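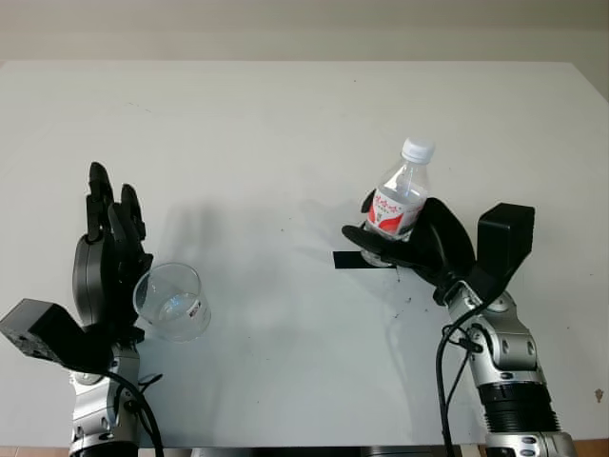 **Jatulow Batting Tee, adjustable, with weighted base**

The Jatulow is a one-piece batting tee for baseball and softball. It's made for daily use in school cages and indoor facilities, and it works just as well in a backyard with a net behind it. The tee ships with the stem already fitted, so there's nothing to assemble.

**Stem and cup**

The stem slides up and down by hand and stays where you leave it. There are no clips or pins. If it starts to slip after a season of heavy use, tighten the collar a quarter turn with the hex key taped under the base.

The cup is soft rubber and flexes when the bat catches it. It holds a baseball or an 11 or 12 inch softball. Set the ball with the seams facing the way you want to see them.

The cup is a wear part. Most teams go through 2 in a season, and replacements are sold singly or in a bag of 6. They push on by hand. Wet the inside of a new cup with a little water if it's stiff.

**Base**

The base is round with a rubber ring underneath. It sits flat on turf, dirt and concrete. On a gym floor, wipe the ring first or it will leave a mark. A printed home plate mat is sold separately and has a hole cut for the base, so the tee can stand in front of, over or behind the plate for inside and outside pitches.

**Which model**

- **Jatulow Standard:** waist-high strike zone work for high school players and adults.
- **Jatulow Low:** shorter stem, for youth players and for low-pitch drills.
- **Jatulow Cage:** same stem as the Standard on a heavier base. Choose this one if the tee stays in one place.

Stems can't be swapped between the Low and the other two.

**From a coach**

"We run stations, and each hitter takes 400 swings a week off these before outdoor practice starts in February. I replaced the cups once and the collars not at all. The Cage is a pain to carry across a field, so buy the Standard if you travel." Nicanor Bustamante, hitting coach, Odance Baseball

**Care**

Store it indoors. The rubber gets brittle in hard cold and the cup may split on the first few swings. Clean the stem with a damp rag. Don't oil it, or it won't hold its height.

**Warranty and returns**

Stem and base are covered for 2 years. Cups aren't covered. Unused tees can be returned within 30 days in the original carton, and the buyer pays return freight.

**Team orders**

Leagues and schools can order by purchase order through Fivard. Orders over $1000 ship free to one address in the lower 48 states. Carry bags fit the Standard and the Low only.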